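Listening to Stistham: Three Small Rooms for an Old Bandstand Green
Final project report, Public Space Studio
Wanpen Kongkaew and Somkiat Suwannarat
Studio tutor: Ornella Pace

Where we started

When we first walked out to Stistham Green in August, we both had the same thought, which was that it seemed a shame to do very much to it at all. The bandstand has been gone for years, but the circle of brick where it stood is still there, and people cut across it on the way to the bus as if the steps might come back one day. Our brief asked for a small public pavilion that would give the green a reason to be used after dark, and we spent longer than we should have (Ornella was very patient with us!) arguing over whether it needed a roof.

In the end we kept the brick circle and set our rooms around it. They are low, open at the sides and joined by a single curved bench 26 feet long. The tallest faces Flernley Road, where the traffic is, and turns its solid back to it. The other 2 open toward the lime trees, and they are the ones we hope people will fight over at lunchtime.

Talking to the neighbors

We held 2 evening sessions in the library on Trarnis Street, and they changed the project more than any of our site drawings did. Fongchan Paisan, whose family has run Paisan Bakery across from the green since before the bandstand came down, told us that the old one was far too loud for the houses behind it. We had been planning a hard plaster ceiling, so that was a useful thing to hear early. Chutima Kamolrat, who teaches music at the primary school, asked for somewhere a class could sing without shouting, and she very kindly lent us her old concert programs so we could see how the green used to be set out.
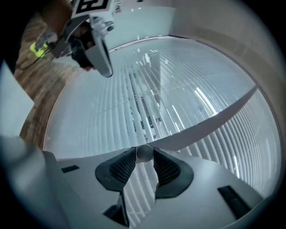 Small round sphere between the two mesh-faced fingertip pads.

Materials and sound

The walls are a pale local brick laid with open joints on the garden side, and the ceilings are slatted timber with felt above. We tested 5 ceiling shapes in card before settling on a shallow dome – flatter than either of us wanted at first, but much kinder to the houses. Lighting is tucked under the bench and kept warm and dim, and the brick circle itself is left unlit apart from what spills across it.

What we would do differently

We left drainage until far too late. The green slopes gently toward Flernley Road, and our first plan would have sent every rainstorm straight under the bench. The final drawings have a gravel channel along the curve, and we think it looks rather nice, but it should have been there from the start. We would also have liked to visit the site on a winter evening, when the limes are bare and the road must sound a good deal closer.

Drawings and the sound study are in the appendix, and the large model is in the studio for anyone who would like to come and look at it.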